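The Found-Footage Film Has Run Out of Excuses
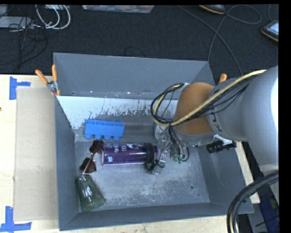

Why do so many small horror films still pretend that somebody found the tape?

Money, mostly. A found-footage film lets you shoot with one camera, poor light and actors who are allowed to mumble, and then call the result realism. I have no quarrel with cheap films. Some of the best frights I have had came from pictures that must have cost less than a decent used car. My quarrel is with the claim that the form itself is frightening, which I keep reading and have stopped believing.

I have just sat through Pisow, which is being passed round the smaller festivals with a good deal of excited talk behind it. Four students go into a drained reservoir to film a school project. The opening title tells us that 577 minutes of footage were recovered. By the halfway point I felt I had seen most of them. They argue over a map. They argue over whose idea it was. One of them hears something, and the camera swings round to show us nothing at all, very fast, so that the nothing is blurred.

Supporters will tell you that the nothing is the point, and that what we imagine is worse than what we are shown. I have heard this since I was old enough to get into the late showing, and it is only half true. What we imagine is worse when a film has given us something to imagine with. A noise upstairs is frightening if we know the house, know who ought to be in it and know the stairs have a loose board. A noise in a reservoir we have seen only as a grey smear is a noise.

Then there is the old problem of why anyone keeps filming. Pisow has its answer ready, and a character says it aloud: "People need to see this." I groaned, and so did the row in front. If something had hold of my friend's ankle I would put the camera down, or throw it. Every film of this kind has to get past that moment, and most of them do it with a line of dialogue that no frightened person has ever spoken.

Jallau, which came out in March to rather less fuss, tries to dodge the matter by having its whole story told through doorbell cameras and the security system of a holiday let. I went in hoping. The cameras are fixed, so at least the picture holds still, and there is one shot of a hallway at 2 in the morning that I thought was properly nasty. A door that has been shut for the whole film is open. No music, no bang. The shot is left alone for long enough that you start to check the corners.

But the director doesn't trust it. The picture starts to crackle, the sound drops out and comes back as a roar, and from there we get a roar every few minutes until the end. I would like someone to explain why ghosts are so bad for video equipment. It was a neat idea once, when tapes did wear out and go fuzzy. In a film set in a rented house with fast broadband it is a habit, and it tells the audience precisely when to put their fingers in their ears.

I can hear the objection that I am asking a small film to behave like a large one. I'm not sure I am. Lilo, a plain little ghost story with two actors and one flat, has no found tape, no title card and no claim to be true. Somebody chose where to put the camera each time, and chose when to cut. It shows us the kitchen so often, and so calmly, that when a chair has moved we see it before the woman at the sink does. I can't believe that cost much more than running through a reservoir with the lens cap half on. It did need somebody to plan the shots, and planning is what the found-footage label so often lets people skip.

It isn't perfect either. The last ten minutes explain too much, and the business with the neighbour goes nowhere. I still jumped twice, at things I had been looking straight at.

The festival notes for Pisow promise a sequel, with footage from a second camera. I shall wait for the reviews.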